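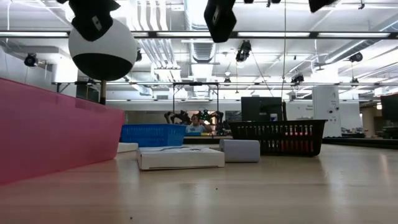 Carmela Herrero wrote:

> I've now had three people tell me to stop fussing and just buy the Vindudon. It's $169, the listing says it cuts office noise "by up to 50%," and it covers a room the size of ours. You put it on a shelf, it plays a soft hush, and you stop hearing the phone calls from the next desk. Kyrylo, you were against the last thing too (the Plastance panels), so before you say no, please say what you'd do instead. We have a budget of $500 and I would like to spend it before July.
>
> Also, the reviews are very good. There are more than 1,000 of them.

Carmela,

I was against the panels because they were an inch thick and glued flat to a wall, and the complaint was about voices coming over the partitions. I'd still like to know what anybody hears differently since they went up. I asked on this list and got two answers, one of which was "the color is nice."

On the Vindudon. "Up to 50%" of what? If they mean loudness as people judge it, that would be a drop of something like ten decibels, and a box that adds sound to a room doesn't take ten decibels away from anything. If they mean people rated themselves half as annoyed, fine, but then I want to see who was asked and what they were asked. I went through the product page twice and the PDF once. There's a graph with no numbers on the side axis. When a company has a good number it usually puts it on the axis.

I'm not saying masking noise is a fraud. Steady background sound can make speech harder to follow, and speech you can't follow is easier to ignore. That part is well known. What I doubt is that one speaker on one shelf does it for a whole room. Near the shelf it'll be too loud and by the windows you won't notice it. Real systems use a lot of speakers spread over the ceiling, and somebody comes in and sets the level with a meter. A single box at $169 is a fan that doesn't move air.

As for the reviews, I read the first 50, sorted by newest. Most were written within days of the thing arriving, and a good half were about sleep. People love it in the bedroom. I'm happy for them. A bedroom has a door and one or two people in it who want the same thing. We have the phone people, who will talk louder over the hush without knowing they do it, and then we're back where we started with a hiss on top.

You asked what I'd do instead.

1. Move the two desks that take the most calls to the end by the copier. Cost: a morning. I know it was voted down last year, but it was voted down by the people at those desks.
2. Write down for a couple of weeks when the noise bothers you and what it was. Time of day, who or what, one line each. I'd bet you almost anything that it bunches up between 10 and noon.
3. If it still looks bad, borrow a Vindudon before buying one. Atora has a 30-day return, though read the part about the restocking fee, which they've put on a separate page.
4. Spend real money on the gap over the partitions. Zhuravel quoted us for hanging baffles two years ago and I still have the sheet. It was over $500 for the full job, but they were willing to do only the side facing the phones.

I'll go along with item 3 if people insist, on the condition that we decide beforehand what would count as it working. Otherwise we'll plug it in, everyone will say "I think it's a bit better?" and it'll sit there humming until we move out.

One more thing. The page says the sound was "tuned by scientists." Which ones? I wrote to their support address to ask and got back a coupon.

Kyrylo

P.S. I can dig out the Zhuravel sheet if somebody tells me where the old shared folder went. The link in the list footer is dead.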